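The Drawer

I moved to Dradton in October with 16 boxes, and the one I dreaded most was marked DRAWER. Everybody has the drawer. Mine had simply been tipped into the box on the last night, dead batteries and takeout menus and all, and taped shut like evidence.

My plan was to become an organized person. I had read a long article on the subject, written by a woman in Woline who owns a label maker and, I suspect, very little else. Her rule is that every object needs a home. Fine. But she never says what to do about the objects that would make terrible tenants. Where does a single cup hook live? Who takes in a key when you don't know what it opens and you're scared to find out?

I cleared the table and started sorting by type. This held up until I got to a thing that was either part of a blender or part of a bicycle. Then I sorted by how guilty I'd feel throwing it out, and that went faster, because it was all one pile.

Small baskets are supposed to be the answer. The article was very firm on small baskets. A basket has no lid, so it can't lie to you, and it fills up quickly, so you have to stop.
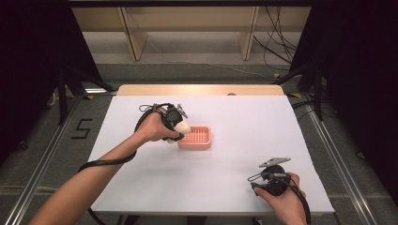
Theano Giannakopoulos thinks I have the whole thing backward and that the drawer should be left alone: a house needs one place where you're allowed to give up, and if you take it away the giving up just spreads to the other rooms. She wrote this to me at two in the morning, and I've read it several times since.

I'd like to argue, but my mother cleaned out her drawer in Pindov once, very thoroughly, over a long weekend. Within a month there were rubber bands in the fruit bowl. There was a screwdriver in the bread box until I left for college.

So I compromised. The menus went (they were for restaurants up to a day's drive away). The batteries went to the recycling place, which was closed, so they are in my car. I kept both tape measures. The key stayed too, along with the blender-bicycle thing, and they share the second drawer down, next to the stove, with a flashlight that works if you hit it.

The label maker arrives next week. I still don't know what I'm going to print for that one.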